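Sorting buttons in Kedwood: an afternoon at a shared workshop

Oct 5, 2026

I'd been meaning to get over to the Kedwood workshop since May, when one of the members sent me a long and very excited message about robot arms. I build things at home myself (mostly things that fall over), so I didn't need much persuading. It's a short walk from Prastville station, up a flight of metal stairs, and the kettle is the first thing you meet.

The member who runs the project asked me to leave names out, so I'll stick to "she" and hope it doesn't get confusing. She repairs audio gear for a living. The arms belong to the workshop, bought between a dozen or so members over a long winter of saving up, and she's the one who ended up looking after them.

"I didn't set out to do robots at all," she told me, pushing a stool my way with her foot. "I had a drawer. That was the whole problem. Every bit I'd ever pulled off a board went in the drawer, and one day I worked out there were up to 1000 parts in there and I couldn't find a single one I wanted."

So the project, which they call Zarlow after a character in a bedtime story one of the members used to tell, is a parts sorter. Two arms, one table, a tray of mixed bits in the middle and a coloured bin on either side. Red-capped push buttons are meant to go in the red bin and yellow-capped ones in the yellow. The capacitors stay put in the tray for now.
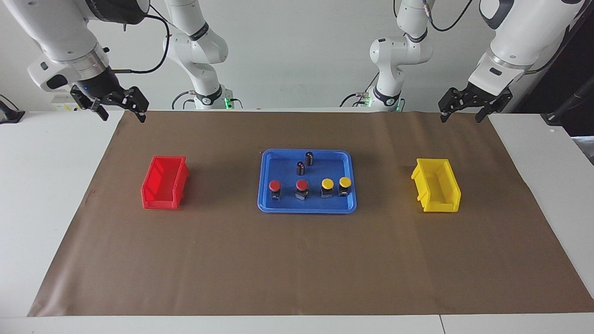 I asked why she'd gone for buttons, when the drawer must be full of resistors and screws and all the rest of it. She laughed at me, quite kindly.

"Have you tried picking up a resistor with one of those? A button's got a nice square base, it's chunky, it stands up by itself. And the colour does half the thinking for you. I wanted something I could get working before I lost heart."

The capacitors were a later idea. She'd had the sorter going with buttons only and felt it was getting a bit too easy, so in went some parts that didn't belong anywhere. "It has to learn to leave things alone. That was much harder than I'd expected! For weeks it would go for anything with a bit of shine on it."

We talked for a good while about the table, which I hadn't expected to find interesting. The top is white, and under the workshop lights it threw back so much glare that the software kept seeing parts that weren't there. They tried a grey blanket first (too soft, everything tipped over), then an old bedsheet, and then someone turned up with a roll of brown paper. It's been brown paper ever since. She tapes down a new sheet when the old one gets tatty, and she's now oddly fussy about creases.

"People come in and want to know about the code," she said, "and I end up talking about paper for twenty minutes. Paper and lamps. If you're doing this in your spare room, sort your light out first and then see what's left to fix."

The code itself she's fairly relaxed about. A lot of it was borrowed from other hobby builds and then bent into shape, and there's one file, known to everybody as Ha, which holds all the positions for the bins and the tray. It got the name because that's what you say when you open it. It runs to 3111 lines and she swears she's going to tidy it up. The member who wrote most of it has moved away, and his comments are no help at all – one simply says "sorry".
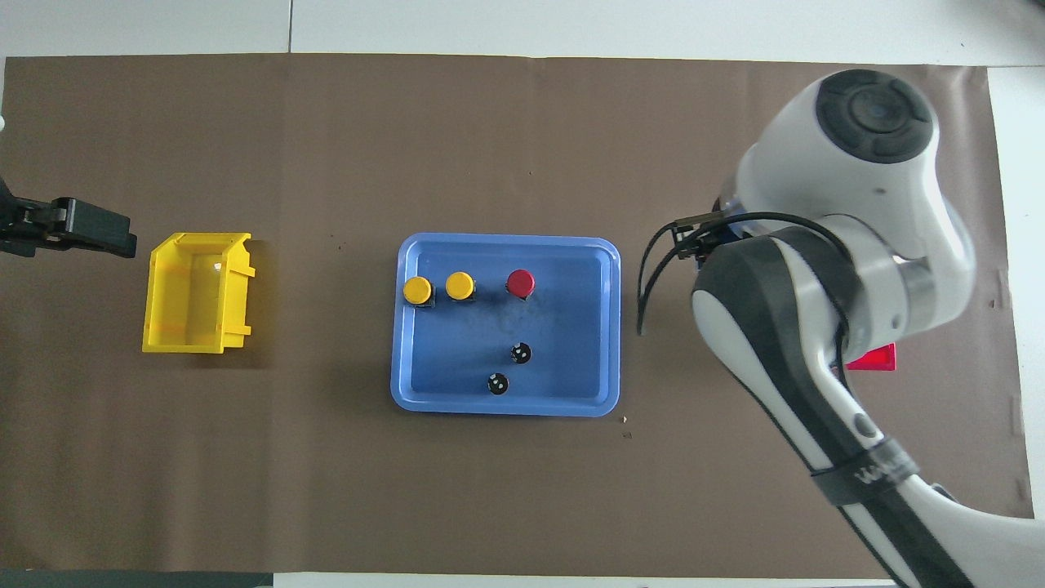 Does it need two arms, or could you manage with one?

"You could do the whole thing with one and I'd tell most people to start there. We've got two because I wanted each arm to have its own side and its own bin, so neither has to stretch. The price you pay is that they can get in each other's way over the tray. We make one wait while the other's in the middle, which is slow, but I sleep better."

Slow is the word. She isn't bothered by it. A run she's pleased with is one where she can make a cup of tea and come back to find everything where it should be, and on her best evening so far she did 3 of those in a row. She keeps a notebook of the bad ones. I had a flick through and it's lovely reading, all "dropped it, went back for it, dropped it again" and little drawings of where things ended up.

I asked about money, as I always do. She wouldn't put a figure on the arms, but the rest of it (bins, tray, paper, lamps, two replacement cables and a lot of tape) came out of a kitty of 800 pounds, and there's some left. That's going on a better lamp.

As for the drawer, she showed it to me before I left. It's every bit as full as it was. She'd been buying in new buttons to practise with, and they've been going in there too.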